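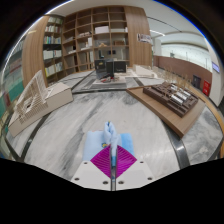 Light blue cloth in the hand-held gripper, model hall, Tanamley.

The Cloth Work

The task sheet listed the cloth work as item 3. Pick up the cloth by its middle. Lift until the peak is formed. Hold. Lower. Release. Gareth Marsden read it standing at the reception desk, with his coat still on, and signed the box at the foot to say that he had understood it.

He had been cleaning the model hall at Tanamley for eleven years. The job covered the marble floor, the plinths, the glass rail on the upper level and the outsides of the models, which were dusted by hand with a dry cloth folded in four. The insides of the models were not his. They belonged to Beryl Bunting, who had a set of brushes and a head torch and came down from the workshop when something had dropped off a building.

The gripper was issued in April. It had a trigger, two magenta fingers with a ribbed face, and a camera that looked down past them. It weighed less than a full spray bottle. Amber Ackroyd of Uvine showed the morning shift how to hold it, with the elbow in and the wrist level, and asked them to work at their usual speed.

"Usual speed with that, or usual speed?" Gareth asked.

"With that," she said.

The contract asked for 3,000 accepted recordings across four tasks. A recording was accepted if the fingers stayed in view, the task was completed and the operator's free hand did not enter from either side. The last condition caused most of the rejections. Anil Nair, who did the plinths on the far side, lost a whole morning to his left hand. It came up by itself to steady whatever the right hand was holding. In the second week he put it in his pocket, and after that he had to be reminded to take it out at the stairs.

Uploads were made from a laptop in the cleaners' room at the end of each shift. The results came back by ten the next morning as a single percentage per person. The pass mark was 80. Gareth's first figure was 74.

He asked what the other part consisted of. Amber opened the list and turned the laptop round. Each rejected recording had a code beside it, and his nearly all had the same one.

"Grasp correction," she read. "You pick it up, you put it down, and you pick it up again a bit further over."

"It was off centre."

"That's all right. It can be off centre."

"Then it hangs wrong. You get a long corner and the long corner drags on the model. It'll have the trees off."

She wrote this down. There was a field for operator comments and she was good about filling it in. The code stayed as it was, for the definition had been agreed at Ciltham, where the recordings went, and one pick had been defined as one closing of the fingers.

The difficulty was that the cloth did not lie the same way twice. When he let it fall on the marble it made a flat part and a heaped part, and the middle of the cloth was not in the middle of either. By hand he would have found it without looking. He would have had an edge between finger and thumb and shaken the rest down. With the gripper he had two closing faces and a trigger, and he had to decide where the middle was before he touched it. He began walking round the cloth once before each pick. This added four seconds to each recording, and there was no code for it.

His figure went up to 79, then 83. Anil's stood at 91 and he did not mention it.

Beryl watched from the workshop door on some mornings with her tea. She had been told that the work would not extend to the insides of the models. She had been told this twice, by different people, and had kept both emails.

"What does it learn from that?" she asked. Gareth had just lowered the cloth.

"Where to get hold of it."

"And then what? You've not wiped anything."

"Wiping's item 4."

Item 4 was wiping a flat surface. Item 4 could be done with the gripper, but it could not be done well, because the fingers held the cloth in a point and the point was the only part that pressed. Gareth recorded it as the sheet described. At the end of the shift he went back over the same surfaces with the cloth folded in four. It took him forty minutes. He entered the time under "other", and at the end of the month Mervyn Horrocks asked him to come up to the office about it.

Mervyn managed the building. He had the timesheets for the whole shift on his desk, and he had put a ruler across them so that only Gareth's row was showing.

"You've got cleaning down as other," he said.

"Recording's down as cleaning. You told us to put it there."

"I did. It's paid from the cleaning line." He moved the ruler down a row and then back. "So the hall's being cleaned twice."

"It's being cleaned once. The first one's the recording."

Mervyn considered this. He was not an unreasonable man, and he had a letter from Uvine in the tray that described the recordings as being made in the course of ordinary duties. He had signed a copy of it. He asked whether the second pass could be shorter. Gareth said that it could be shorter if the dust was left. Mervyn asked whether visitors would see the dust, and Gareth said that on the dark model they would, the brown one with the cylinders, and on the white one they would not until the lights were on. The lights were on from nine.

It was agreed that the forty minutes would be entered as finishing. A new line was made for it. When the timesheets were next printed, finishing appeared between floors and glass.

The machine came in the autumn. It was a base on wheels with one arm, and it carried two magenta fingers of the kind they already knew. Amber came with it, along with a man from Ciltham who stayed by the socket. It was to do cloths only: to collect the used ones from the plinths after the morning round and bring them to the trolley. The sheet called this recovery.

A cloth was put on the floor for the first trial. The machine rolled up to it and stopped. Then it went round it, slowly, the full way, with the arm held over the middle and the fingers open, and came back to the place it had started from. It closed on the cloth and lifted. The cloth went up into a peak and the corners hung level.

The man from Ciltham looked at his screen. He said the approach path was longer than it should have been and asked Amber if there was an obstacle it might be picking up, a mark in the stone perhaps, or the black stripe. Amber said she would look into it. She was looking at Gareth.

"Can you take that out?" the man asked.

"It's in the data," she said. "It'll be in a lot of it."

They ran it again with the cloth nearer the bookshelves. It went round.

Recovery took the machine twenty-six minutes each morning. Gareth had done it in nine, but he had done it while doing something else, and the nine minutes had never had a line of their own. Now they did, and the line was closed. Finishing was kept. The shift was reduced by one post at the turn of the year, which was met by Anil going to Suwannarat, a furniture warehouse on the ring road. They had the same gripper there and were pleased to find someone with a figure over 90. He sent word that the items were cushions.

Amber came back once a month to read off the logs. On one of these visits she asked Gareth whether he would record a further set of the cloth work, under a revised sheet. The revised sheet was the same as the old one with a line added to item 3: approach the cloth directly.

He read it at the reception desk. He asked her if she wanted it off centre.

"They want it quicker."

"It'll hang wrong."

"I've put that in the comments," she said. "I put it in last time as well. I don't know who reads them."

He took the gripper and went out on to the marble. Behind him the machine had finished the left-hand plinths and was on its way across to the right. He dropped the cloth, looked at how it had fallen, and stood where he was. He could see roughly where the middle must be. He reached straight out and closed the fingers, and lifted, and one corner came down a hand's width below the rest.

The recording was accepted. He made thirty more before the doors opened, and most of them hung badly, and all of them were accepted too. His figure the next morning was 100. Mervyn pinned it up in the cleaners' room.

The update went on to the machine in the last week of the month. Recovery came down to seventeen minutes. Two days later Beryl walked down from the workshop with her head torch on and a small paper bag, and went along the edge of the white model picking things up off the base with tweezers. She held the bag out to Gareth as he passed with the glass spray.

"Trees," she said.

He entered the time he spent helping her under finishing.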